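For our April project, our group looked at sorting and handing over small items on a shared tabletop. Ute Voß wanted a plain, pale surface from the start, and I'm so glad we listened to her! Even small things show up well against it.

## The table

The top is beige with a soft marbled pattern, and three lavender-gray walls close it in at the sides and back. 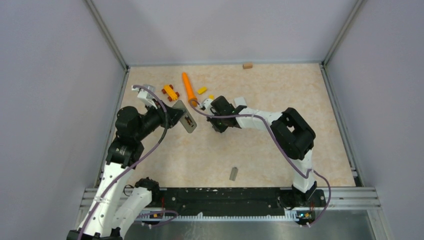

*Figure 1. The tabletop and its walls, with both arms reaching in.*

We started with flat pieces. Till Hellwig picked the order and Sumeya Tsegaye kept the notes (46 pages of them, and I've read every one).

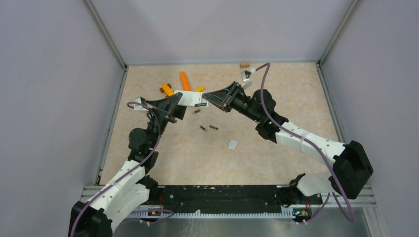

*Figure 2. A flat white piece between the two grippers.*

## The toy mix

This was my favorite part. We wanted a mix of shapes and colors, so we went through a box of 55 odds and ends and argued happily over what made the cut. The orange carrot got in right away.

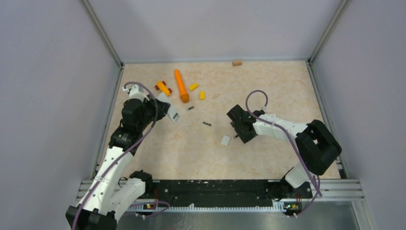
Sumeya pushed for small cylinders too, and she was right, they made the mix a lot more interesting. Blocks were the easy choice. We wrote up 117 rounds in all, plus 2 practice rounds that we left out of the tables.

## What we'd like to do next

More white items, please! They stand out less against a pale top, and we'd love to compare them with something bright.
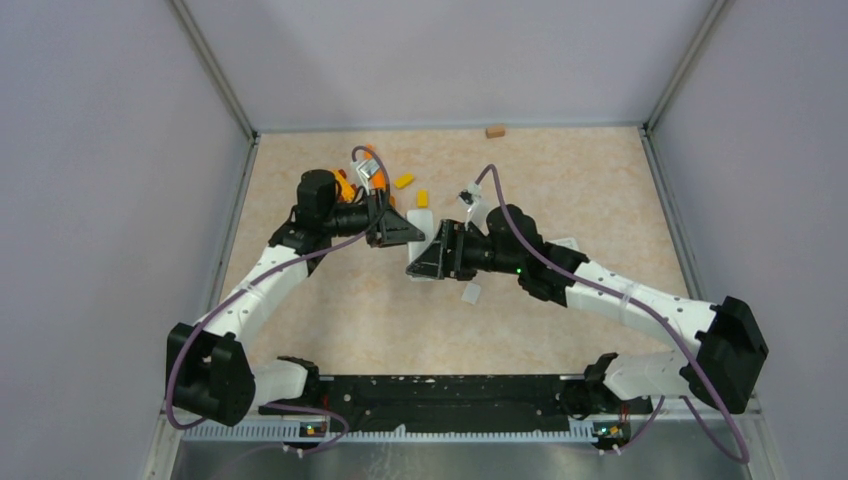

Till has already drafted a list of new shapes, and Ute is looking for a second surface in a darker color. Our notes and tables are in the Fadwood folder.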